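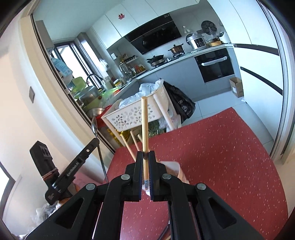 Where do the spare carrier bags go? In the basket on the white rolling cart, all of them, until it won't take any more.

Search this notebook Go

May 5, 2025, kitchen notes, posted by the Plenow desk

I'd love a better system (I said so in April too!) but the flower cut-outs do let you see how full it's getting, so the cart stays. Next job is the red rug – I want to try it a bit further back from the tiles and see if the cart rolls easier. Ordered 300 paper labels from Sollon, far too many, for the shelves.

Recent entries
Drudach shelf liners, 4 weeks on
Descaling the Yao kettle
Rug grips, again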